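Chapter 7
Choosing a Hand: How to Compare Grippers Fairly
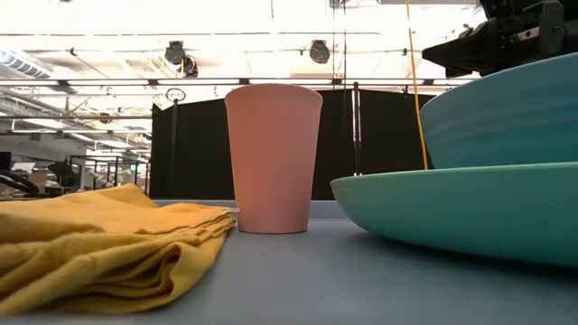

What You Will Learn

By the end of this chapter you will be able to set up a fair test between two grippers, choose objects that bring out their differences, and read a results sheet without fooling yourself. You will also run your first comparison, and I hope you'll enjoy it as much as I still do. Few afternoons in a lab go by faster!

Before you start, review the section on joint limits in Chapter 4. You will need it when we get to approach angles.

A Soft Cloth and a Hard Bowl

Think about picking up a folded towel. Your fingers pinch a bit of it, the rest sags, and you hardly notice. Now think about lifting a wide bowl by its rim. The bowl keeps its shape, but it can tip, and a glazed surface gives your fingertips very little to hold on to. A tall cup is different again: easy to close on from the side, easy to knock over if you come in a little low.

You switch between these grasps all day long. A gripper has one set of fingers and has to make do. That is why a table with a cloth, a cup and some dishes on it makes such a good testing ground, even though it looks like somebody's kitchen.

When Hajnalka Bíró and Zsolt Deák compared the Medve and Hamov grippers at Trendunwood, they began with foam blocks. Both grippers did beautifully, and the two score sheets were nearly identical. Then they swapped the blocks for household things and ran 400 grasps, half with each gripper. The Medve, with its wide rubber pads, was excellent on cups and hopeless on flat cloth. The Hamov's narrow tips could find the edge of a fold, but they let bowls rotate. All of that had been hiding behind the foam!

What Counts as a Grasp?

Decide this before you turn anything on. Does a cup that slides in the fingers but stays up count? What about a cloth lifted by one corner and dragged? In this book a grasp succeeds if the object leaves the table completely and stays off it for 12 seconds. You may pick another rule for your own work - just write it down first, and give it to both grippers.

Keep the arm, the controller, the cameras and the lighting the same throughout. If you change the gripper and the camera position on the same day, your numbers can't tell you which one mattered.

Key Terms

Approach angle: the direction the gripper travels as it closes in on an object.
Compliance: how much the fingers give when they press on something.
Slip: movement of the object against the fingers after the grip has closed.
Trial: one attempt, from the start position to a recorded result.

Warm-Up

Pick three things from your own kitchen, one of them soft. Lift each with two fingers only, first from above and then from the side. Write down which way felt safer and where your fingers ended up. Keep your notes for Section 7.1, where we turn them into a test plan.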